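Kostard Flour-Sack Kitchen Towels, Printed, Pack of 3
Item 926
Sold by Driseswood Dry Goods

In stock. Ships folded in a paper band.

We carry very few printed kitchen towels, and we turned this one down twice before putting it in the catalog. Most printed towels are souvenirs. They hang on an oven door, they smear water across a plate, and after a month of washing the picture has gone gray and the towel still doesn't dry anything. The Kostard towel is better than that. It isn't as good as the label says it is, and the rest of this page is mostly about the gap between the two.

What you get

Three towels, each cut from plain-woven cotton and hemmed on all four sides. One corner has a hanging loop. All three towels in a pack have the same print. We can't mix prints in a pack, and we can't pull a certain color for you, so please don't ask in the order notes.

Size and weight

The label says 28 by 28 inches. We measured a pack out of the November delivery and got a little under that before washing. After three hot washes the towels had lost close to an inch and a half in one direction and less in the other, so a towel that starts out square won't stay square. If you fold towels to fit a narrow drawer, wash them first and then decide how to fold them.

Kostard gives the cloth weight as 167 grams per square meter. We have no way to check that to the last gram, but in the hand it feels believable. It is heavier than the thin flour-sack towels sold in packs of a dozen and lighter than our Pondaditz huck towel.

Does it absorb?

Out of the package, no. The cloth comes with a finish on it that makes it look crisp and sheds water like a raincoat. The label says "ready to use." We disagree. Wash it twice in hot water with plain detergent and no softener, and dry it all the way in between. By the third wash ours would dry a full rack of dinner plates before it felt damp through.

The printed side stays a bit slower than the back for as long as you own it. Ink sits on the thread and water has to find its way around. Use the back for glassware.

Does the print last?

The label says "fadeproof," a word we would like to see retired. We ran one towel through 13 wash and dry cycles on hot and kept an unwashed one beside it. The darker lines softened but could still be read. The bright colors lost more, and the yellows lost the most. It still looked like a towel someone would choose to own. It did not look new, and it would not have fooled anyone who saw the two together.

Chlorine bleach will ruin it. Oxygen bleach was fine in our tests, though it took out a tomato stain only on the second try.

Lint

Plenty in the first wash, some in the second, hardly any after that. Don't wash new ones with anything black.

How it compares

Pondaditz huck towel: absorbs faster, dries slower on the hook, costs more, comes in white or natural only. If you want one towel for drying dishes and don't care what it looks like, buy that one.

Choi linen glass cloth: leaves no lint and no streaks on stemware. It is stiff for the first several months and wrinkles if you look at it. Worth the money for glasses, wasted on wiping counters.

Kostard printed: the middle choice. Good on plates and pans, good for covering dough or wrapping lettuce, fair on glasses. Wide enough to wrap a loaf with some left over.

Claims on the label that we can't support

"Antibacterial." We asked what this was based on and were sent a brochure. A clean, dry towel is a good thing to have in a kitchen and a damp one in a heap is not — that goes for every towel we sell.

"Replaces paper towels." It might replace some of yours. We still keep a roll for bacon grease.

"Lifetime quality." Whose lifetime isn't stated. Our own returns on this towel are mostly for hems that came open at the loop corner. We replace those within a year of purchase, no form needed, just a photo of the hem.

Care

Wash hot before first use, twice.
No fabric softener, no dryer sheets.
Tumble dry medium or hang.
Iron on the back if you iron towels. We don't.

Common questions

Can I use it as a napkin? It's large for that, but people do.

Is it safe over rising dough? Once it's washed, yes. Flour it well or it will stick like any other cotton.

Can I cut it down? You can, but hem the cut edge the same day. The weave is loose and runs quickly.

Will you carry the matching apron? No. We have seen the apron, and the ties are too short to knot in front.

Will the print on mine be the same as last year's? Maybe not. Kostard changes its prints without telling us, and the item number stays the same. If you need to match a set you already have, write to us before ordering and we will open a pack and check.

Returns

Unwashed packs can come back any time within 60 days. Washed towels can come back only for a hem or weaving fault. "I thought it would dry better on day one" is a fair complaint, but please give it those two hot washes first.

Page last revised April 26, 2023
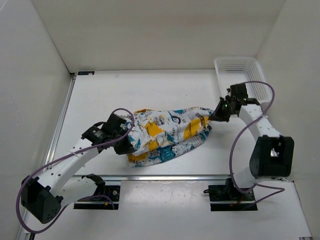 Patterned cloth, white ground with teal and golden yellow, crumpled.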